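Old Floors list
Re: Diagonal or straight? (hall, long and thin)
From: Pauline

Hello Alfredo, hello all,

Sorry for the slow answer, we've been away and I only read the list on my phone when I'm waiting for something to boil. I've quoted you in full because I'm going to go through it more or less in order and then wander off.

> On floors, Alfredo Dalisay wrote:
>
> Morning everyone,
>
> New to the list, been reading the archive for weeks. We have a long
> thin hall in a terraced house in Sorkesness and the lino is finally
> up. Underneath is a cement screed, not pretty but sound, with one
> dip by the kitchen door that takes a 20 mm packer before the
> straightedge sits level. No old tiles left apart from a few broken
> ones under the stairs.
>
> I want two colours, a chequerboard. My partner says straight, I say
> diagonal. The tile shop (Yáñez, on the ring road) says diagonal "if
> you've got the patience", which I didn't find very helpful.
>
> Questions:
>
> 1. Does diagonal really make a narrow hall look wider or is that
> just something people say?
> 2. How many extra do I need for the cuts?
> 3. Do I need a border?
> 4. Has anyone used the Venden cement tiles? They're half the price
> of the others and that worries me.
>
> Thanks in advance, and thanks to whoever wrote the long post about
> getting bitumen off, it saved our quarry tiles in the kitchen.
>
> Alfredo

Right then. The bitumen post was Ruth's, so she can have the thanks, and I second them.

On your first question, yes, I think it does work, but less than people make out. What it really does is stop your eye counting. With the squares laid straight you look down the hall and see three and a bit tiles across, and the "and a bit" is always down the side where the radiator is. Turn them and you get points along the skirting, and your eye gives up and just sees a floor. Our own hall is narrower than my arms stretched out and I would never go back to straight. My husband would, mind you, but he did the cutting.

Colours matter more than angle, if you ask me! Everybody goes for black and white and then spends the rest of their life with a mop. White shows every paw and every bit of tea. A warm colour against the black is so much kinder, tan or orange or that brick shade you get in old porches, and if there's a bit of veining in it you can leave the hoovering for days. Keep the walls dull and let the floor do the showing off. I've been going on about this on the list for ages, so the old hands can skip the next bit.

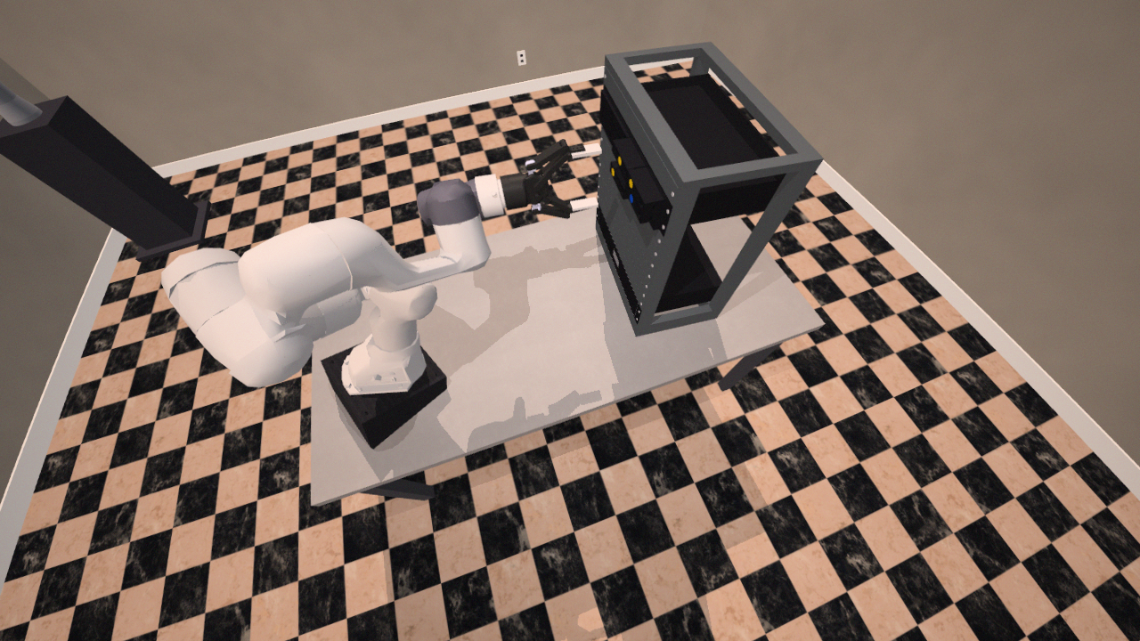 CLERKHOLM, August

We had our week away up here with my sister, and I'd promised not to look at floors, and I lasted until the first morning. The house we rented had a proper diagonal hall, old cement tiles, dark and a sort of ginger, going from the front door right through to the scullery without a threshold anywhere. I was down on my knees with my reading glasses before the kettle was on. My sister took the dog out and left me to it.

What struck me was how rough it was close up. The joints wander. Somewhere past the coat hooks the whole pattern has drifted over by a good finger's width, and whoever laid it simply cut the next row of edge pieces a bit fatter and carried on. Standing up, you don't see it at all. I found that very cheering, as I remember crying over a joint in our own hall that was out by less than a pencil line.

The border there is a plain dark strip, one tile wide, with the half-tiles running up to it. It's wider on the stairs side than on the other, so I suppose the border is where they lost all the crookedness of the walls. So that's your third question, Alfredo. You don't need a border, but if your walls are anything like ours you'll be glad of one. Fix the diagonal part as a true rectangle in the middle and let the border take up the slack. If you run the points straight into a bowed wall, every one of them will be a different size and you'll notice it each time you take your shoes off.

We also went to see the chapel, which the woman in the bakery told us had 1,000 tiles in it (I've no idea who worked that out, and I wasn't going to check). It's locked except for an hour at four in the afternoon. Same sort of floor but bigger squares and much more worn, with a dished path up the middle where everyone has walked. The ginger ones have worn faster than the dark ones, so it's ever so slightly bumpy underfoot, like walking on a waffle. I asked if they sealed it and got a very long answer about linseed oil that I only half followed. The gist was a thin coat, wipe it off nearly at once, and don't let anybody in for a wedding till it has stopped smelling.

It rained the rest of the time and we played a lot of cards.

Back home now, and back to your list.

How many extra. I ordered 18 spare for our hall and ended up with two left, one of which has a corner off. That was with a hired wet saw and a husband who measures everything twice. For a long thin room you've got a lot of edge compared to middle, so the usual sum on the back of the box won't be enough, and I'd go up again if it's your first time. Do keep the offcuts until the very end. A half from one side will very often do for the other side, and I threw a whole bucket of perfectly good triangles in the skip on day two because I was tidying. I still think about that bucket.

Lay it all out dry first, the whole length, door to door. It's a faff and you'll have to climb round it for a night or two, but it's the only way to see what happens at the ends. You want the point of a tile sitting on the centre line as you come in the front door. Ours is off centre by half a tile because I started from the kitchen end, and the postman is the only person who has ever mentioned it.

Your dip by the kitchen door: please fill it before you do anything else, with a proper levelling compound, and don't try to lose it in adhesive. Cement tiles don't like sitting on a thick blob. I did that in our downstairs loo and one of them cracked clean across the first winter. Two thin goes with the compound is better than one deep one, and check what depth the bag says it can take in one pour.

Venden I can only half help with. I've used them in the loo (the cracked one was my fault, as above) and the colour has stayed put. They do vary in thickness though. I stacked up a batch against the wall and you could see it by eye, so I sorted them into thick and thin and put the thin ones along the edges. If you're happy to do that, the price is fair. If you want to just open boxes and go, I'd spend more. And open all the boxes before you start and mix them up! The dark ones in particular came in two quite different blacks. Dai on this list did a kitchen with them I think, Dai are you there?

Seal them before you grout, whatever the shop tells you, and do it again after. Grout goes straight into bare cement tile and you get a picture-frame round every single one. Use a grey, a mid grey. White grout between dark tiles is a hobby.

One more thing, doors. With tile plus adhesive our floor came up 16 mm and not one door in the hall would open, including the front one, which I found out from the inside. Take them off and trim them first. Our cupboard under the stairs still has a gap at the top and a shaving off the bottom that I did in a temper, and it looks drunk, but it opens.

Do send us some photos when the dry lay is down, before you stick anything. There are people on here who can spot a wandering centre line from the other end of the country, and they'll enjoy themselves.

As for your partner and the straight squares, I'd chalk both out on the screed, a few rows of each, and live with it for a bit. Ours got settled by my mother-in-law, who walked in, said "ooh, that side's nice" and went through to put her bag down.

Must go, I've got somebody coming for the old sink.

Pauline

PS. Does anyone still want the tile nippers I offered in the spring? They're in the porch, you'd need to collect.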